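Section 3: Setting up a petition sheet for the Hellcombe local vote

Use this section once your question has been approved in writing. If you are still waiting on approval, go back to section 2.

1. Print the petition form single-sided. The full question must appear at the top of every sheet, in the approved wording.

2. Write the name of the lead petitioner in box A. For the Tiedemann ward petition this is Nadège Carré.

3. Number each sheet in the bottom corner before it goes out. Keep a list of who has which numbers.

4. Ask each signer to print their name, sign, and give their street address. A post office box is not accepted.

Note: Signers must be on the local roll. People who have moved into the ward can sign once their new address has been recorded. 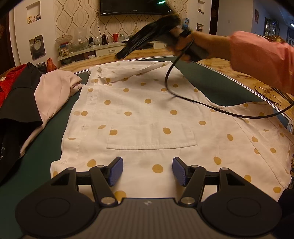 5. The person collecting signatures fills in the witness box at the foot of the sheet and signs it on the same day as the last entry.

6. Return finished sheets to Yannick Langlois at the Prasano Street office. Do not fold them — the scanner rejects creased pages.

Caution: Never correct a signer's entry yourself. Rule a single line through it and ask the person to sign again on a fresh row.

Caution: Do not leave sheets unattended on a shop counter or notice board. Entries collected that way will be struck out.

How many you need

The petition requires 2,639 valid signatures. Duplicates are removed at checking, and both entries are lost if the addresses don't match. Sheets must be lodged by the end of July. Late sheets can't be added to a petition already lodged.

Form last revised 8 April 2024. Earlier versions have no witness box and should be recycled.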